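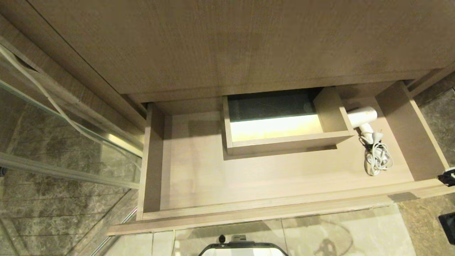
Ticket 226 — Right gripper drops or drags hair dryer, bathroom cell
Site: Doldale, apartment 2, bathroom
Unit: Skodham mobile base, right arm
Opened by: site operator
Handled by: Dresar field support
Priority: normal
Status: closed, follow-up open on finger covers

Reported problem

The task is to move the hair dryer between the vanity drawer and the counter. The arm reaches the dryer fine and the fingers close on the handle. On the way back out the fingers don't let go cleanly. They open, but a loop of the power cord comes along with the hand and pulls the dryer a few inches. Twice it went off the edge of the counter and we caught it. Also seeing grip force faults on close, maybe one in four tries. It was fine last week and nothing in the task file has changed.

Tried so far: restarted the arm controller, re-homed the gripper, ran the task at half speed. Half speed made the pull gentler but it still happens.

Support, 9:40

Please send the gripper log for the last 18 tries and tell us when the finger tape was last changed. Also check that both fingers close evenly on nothing. Jog the hand out over open floor, well clear of the shower glass, and close it at low force.

Site, 10:25

Log attached. No record of a tape change on the sheet by the charger, so it's at least as old as the sheet. Jogged the hand out in front of the vanity and closed it. The fingers meet but the force reading wanders before it settles. Open stroke looks full.

One more thing, the arm cables hang low when the elbow is out in that pose. Don't know if that's normal for this arm.

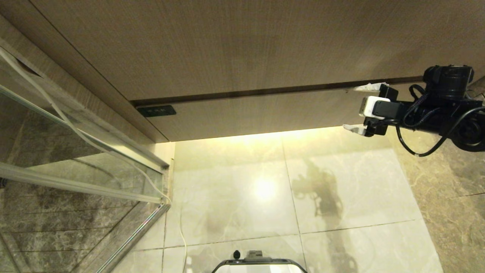
Support, 11:10

Some slack in the arm cables is normal, they need it for the wrist to turn over. Check that nothing rubs when the arm reaches into the drawer. If a loop touches the drawer side, add one hook-and-loop tie above the joint and leave the rest free. Don't tie below the joint.

From the log: 7 of the 18 tries have the force fault. In every one of those the motor current rises early, before the fingers should be touching anything hard. That fits tape that has bunched up or come loose. The motor and the gearing look okay to us. Opening is normal in all 18, so the cord being dragged is a separate thing from the fault, though the tape could be behind both.

Please do the following before you change anything else:

1. Park the arm over the counter and press the stop button.
2. Look at both fingers from all sides. Note any peeling edge, loose threads or dark spots.
3. Run a piece of the dryer cord along each finger by hand and see if it catches.
4. Check the small screws at the finger mount for play.

Site, 11:55

Done. Both fingers are in bad shape. The left one has a torn edge with fibers standing up. The right one has a fringe of threads down its outer side, and that's where the cord catches when I drag it by hand. It caught on nearly every pass. Screws are tight, mount is a bit scuffed but solid. No rubbing marks on the arm cables. 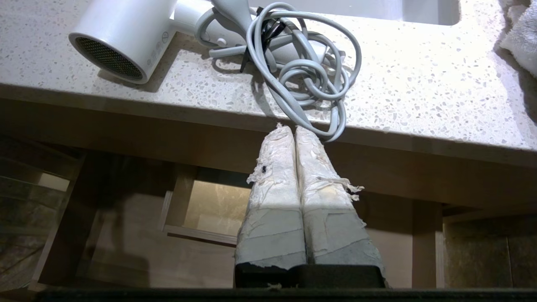
The dryer is on its side with the cord bundled by the handle, which is how the task always leaves it. The strap on the cord has stiff ends, so I tried those against the fingers too. They didn't catch, only the cord did.

Support, 12:30

Strip both fingers down to the bare metal. Don't put new tape over old — the extra thickness is what gives you the early current rise. Clean with alcohol and let it dry. Wrap from the mount toward the tip, overlap by half a width, and finish on the back of the finger, away from the gripping side. Trim with a blade so no thread is left. Keep both fingers to the same number of turns.

Then run the gripper zero routine with the fingers empty. If you skip this the old closed position stays in the controller and you'll get the same fault.

Site, 14:50

Re-taped both fingers and ran the zero. First zero failed, wrist camera lead had come half out while I was working. Pushed it back in, second zero passed. Ran the task 18 times at full speed. No force faults. The cord moved a little once but the dryer stayed put.

Support, 15:15

Good. Closing this one. Konstantinidis has molded rubber finger covers on order for this gripper and we'll send a pair to Doldale when they come in. Until then please check the tape every Sunday and write the date of each change on the sheet by the charger.

Follow-up opened: finger covers, Doldale, right arm.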